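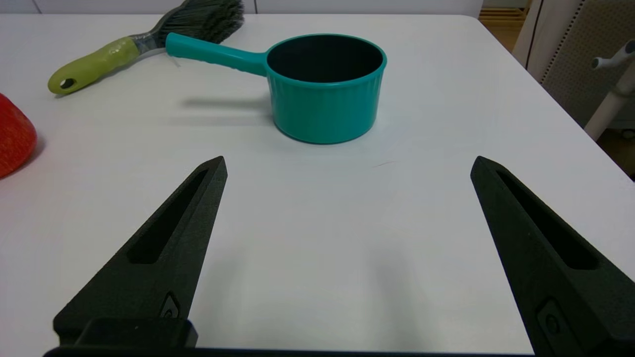 Posted in: Perari Community Garden Club — Potting Shed Notes

So I finally gave in and bought a new water scoop, the teal one with the long handle and the ribbed cup, and I'm a little bit in love with it! Carolina says I've talked about it more than my seedlings. She may have a point.

I've been using it for the tomato trays (12 of them this year — too many, I know) and it's so much nicer than dragging the hose around. The brush with the yellow-green handle is my other favorite. I sweep spilled potting mix off the white table with it, then hang it up by the hole in the handle, or I mean to.

Next up is sorting the seed drawer, which I've been putting off since February. Nuno, if you're reading this, I still have your bean packets.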